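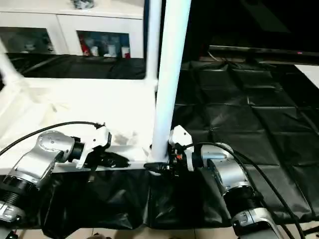
Pristetti Two-Arm Bench Cell: Setup and Care

Sold by Pemavberg. Ships on one pallet. Lead time depends on arm stock, so ask before you plan anything.

Hi, I'm Dexter Alcantara, and I've been putting these cells together for Pemavberg long enough that I dream in hex keys. The sales folks wanted a page with bullet points and a big orange button. I asked if I could write it instead, because most of what people call me about comes down to how the thing gets bolted up in the first week, and I'd love for you to read that part before you buy (or at least before you open the crate!).

What you get

Two silver arms, a white gripper for each, two controllers, the mounting rail, the cable kit, a stop button on a long lead, and a tool roll. The tool roll is a Baptista one and it's nice, so keep it with the cell or it'll walk off. You also get one spare pair of fingers per gripper. You don't get a table. Lots of people already have a frame or a bench they want to work at, and the rail is meant to go in front of whatever that is.

If you want the vertical pole for a camera or a light, that's a separate line on the quote. Same with drapes and padding. I'm a big fan of something dark and soft over any hard corner the arms could swing into, and a moving blanket from the hardware store does fine.

Setting the arms in front of your work

Start with the arms powered off and the rail loose on its feet. Put the rail parallel to the front edge of your tabletop. People eyeball this and then spend a week wondering why the left arm reaches farther than the right one. Measure at both ends, snug the feet, measure again, then tighten.

After that, hang the arms. You want a second person for this. Each arm goes on with four bolts, and you should start all four by hand before a wrench touches any of them. Cross pattern, same as a car wheel.

Now the fun bit. Power up, put both arms in hand-guiding mode, and walk the grippers out to the edge of the table and then in toward the middle. If you've got a pole or an upright there, bring each gripper slowly up to it from its own side. You're looking for the spot where the wrist runs out of room or the elbow gets close to something it shouldn't. Mark that spot with tape. I keep the speed limit at 50 percent for the whole first day, and I leave it there for anyone new to the cell after that too.

Cables, cables, cables

I could write a whole page on cables – and I sort of have, it's in the binder. The short version is that the gripper cable needs a loop over the top of the arm, loose enough that the wrist can turn all the way both directions and the cable never goes tight. Too much loop is a problem as well. A big floppy one will find the corner of your table, or a bottle, or your coffee.

So: clip it at the elbow housing, let it arc, clip it again just before the gripper. Turn the wrist by hand to each end of travel and watch the cable the whole way. Then do it again with the elbow folded. If it rubs anywhere, move the elbow clip first. Don't zip-tie it across a joint. Please. I've replaced so many cables that got chewed up that way, and every one had a zip tie on it.

The lead to the controller should drop down behind the arm and stay off the floor where people stand.

Fingers

The stock fingers are white printed parts and they're a wear item. They handle light stuff well (connectors, caps, brackets, cloth, small fittings) and they'll put up with a fair amount of bumping into the table. They won't put up with prying. If you need to pry, call me and we'll talk about the metal ones from Kornura, which cost more and are worth it.

To swap a pair:

Open the gripper all the way and turn off the arm.
Back out the two screws on each finger. They're short, so hold a hand under them.
Wipe the seat with a dry cloth. Grit in there will tilt the new finger.
Seat the new finger flat, start both screws, then tighten a little at a time.
Power up and close the gripper slowly on a sheet of paper. Tug the paper. You want the same pull at the tip as at the base.

If the tips touch and the base doesn't, a screw is proud or there's dirt under the seat. Take it off and start over. It's a ten-minute job once you've done it a couple of times.

Looking after it

Every morning, before anybody runs anything, look at the table edge and clear off the little parts. Screws and clips love to collect right where the grippers come in low, and a finger that lands on one will chip. Press the stop button and make sure both arms really stop. Press it for real, don't just look at it.

Every Tuesday (pick your own day, mine's Tuesday) wipe down the arms with a damp cloth and check the ribbed sections at the joints for dust and stray thread. A soft paintbrush gets into the grooves better than a rag does. No compressed air there, you'll only push the dirt further in. While you're down low, put a wrench on the base bolts.

At 50 hours of running time on a new cell, retighten everything on the rail. It will have settled. After that, every 100 hours is plenty.

Once a year, the arms want a proper joint check. I do mine in November when the shop is slow. You can send the arms in, or I can come to you if you're close enough to drive to.

When something's off

One arm is shaky at full reach. Check the rail feet first, then the base bolts. It's nearly always the feet.

Gripper closes but reads open. Unplug the connector at the wrist, look for a bent pin, plug it back in until it clicks.

Code 61 on the controller. That's the wrist cable getting pulled tight and losing signal for a moment. Go back to the cable section and fix the loop. Clearing the code without moving the clip just means you'll see it again after lunch.

Arms are fine apart but fault when they get near each other. Your tape marks and your software limits don't agree. Redo the hand-guiding walk and type in the new numbers, both arms, even if only one looks wrong.

Fingers leave smudges on a white tabletop. Dish soap and warm water on the table, a dry wipe on the fingers. Stay away from solvent, it makes the printed parts brittle.

Spares to order with it

An extra pair of fingers per arm on top of the ones in the box, one gripper cable, a bag of finger screws, and a bag of cable clips. The clips cost next to nothing and everybody runs out of them.

Warranty

Arms and controllers are covered for two years. Fingers, clips and drapes aren't. Cables are covered if they fail on their own, and I can tell a zip-tie mark when I see one.

Ordering

Send us your table height, the width of the front edge and a photo of the space from where the arms would stand, and we'll send back a quote with the right rail length on it. If your table is on casters, say so in the email – I'll add the floor locks.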